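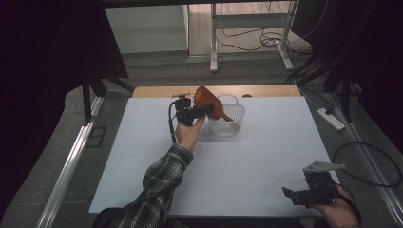 Hokari is a small school for hair care and barbering, and we are in Blackburn since the beginning. We teach adults who want to change their work, and also people who only want to cut the hair of their own family without tears. On the first evening every student receives a hairbrush and a basket to keep it in, much like the white one with the arched handle, and both go home with the student at the end of the course. Marjorie Bunting, who founded the school, started with one chair and 41 students in the first year. Today we have 20 chairs and a second room in Bakcombe.

## How we teach

Our basic course has 98 hours. The first part is only washing, drying and brushing, and some students find this slow. We keep it like this - a person who can't brush well will not cut well. After that come scissors, then clippers, and color at the end for those who want it. Groups are small and the teacher stays the same from the first evening to the last.
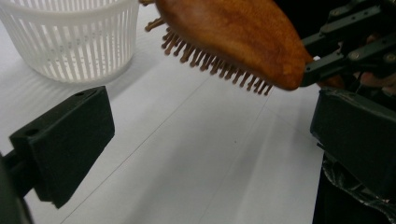

We buy our tools with care and we buy few of them. Combs and scissors come from a supplier we know for many years, and we sharpen the scissors in the house. For brushes we prefer wood, as in the hairbrush by the white basket, and we ask students to clean theirs after each lesson. Plastic brushes are also welcome if you already own one you like.

## Open evenings

Each Sunday from October we open the Blackburn room for free haircuts, made by students with a teacher next to them. We have given 3,353 of these haircuts until now. Please come early, because we don't take bookings for Sunday. The Tindadero course, for curly and very thick hair, has its own evening and its own list.
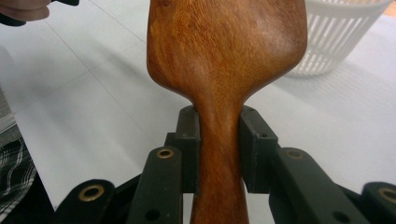 *Swirling grain on a wooden piece, reddish-orange to honey-brown.*

If you want to visit before you decide, write to the office or simply knock. Marjorie is there most mornings, and she will show you both the classroom and the price list.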